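The Long Wait for a Tidy Table

By Noemi Whitlock

The people who run the Buturness student robotics club would like you to know that their machine can clear a table. They told me so by email, then again at the door, and a third time while I was taking my coat off. I have been writing about school and college robots long enough to ask what sort of table, and who put the things on it.

The club meets in May for its big push, when exams are nearly done and the teams from Flolholm and Villanueva come over to compare notes and borrow cables. The project is called Tikmont. It has 2 arms, a hand on each, and a rule book that the students wrote themselves. Everyday objects go on the cloth, the robot is given an instruction, and somebody with a clipboard writes down what it does. There have been 1,469 attempts so far. When I asked how many had gone well, I was told that it depended on what I meant by well.

I meant picked up and put where it was supposed to go. The answer went down a good deal after that.
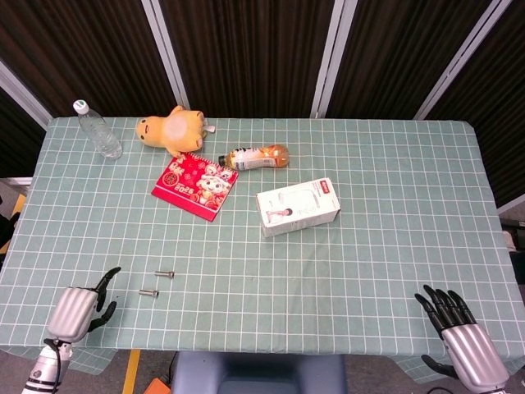 Tikmont's hands at the front of the table, with a red 2025 calendar, a yellow plush toy and two small screws among the objects.

The screws are what I would watch. A soft toy forgives a clumsy grip, and you can squash one quite badly and still claim a success. A drinks bottle on its side is harder. A screw no wider than a square on the tablecloth is another matter, and when I asked to see one lifted, the conversation moved on to the software.

To be fair to the students, they are more honest than their poster. The poster says "ready for the home". The second-year who looks after the left hand said she wouldn't let it near her own kitchen, and showed me a page of failed grips she had sorted by type, with a column for the ones she couldn't explain. I would have put that page on the poster.

What bothers me is the scoring. A run counts as complete if 5 objects end up in the right place, and the team chooses the objects. Choose kindly and the numbers look lovely. Flolholm lets visitors empty their pockets on to the table, and its results are much worse. I trust them more.

The club has asked the college for £300 to replace worn finger parts, and I hope it gets the money. I also hope someone makes the next round of tests a bit nastier. I offered my house keys, which are on a ring with a bottle opener and a loyalty card. They said they would have to check with the rest of the team, and I took my keys home.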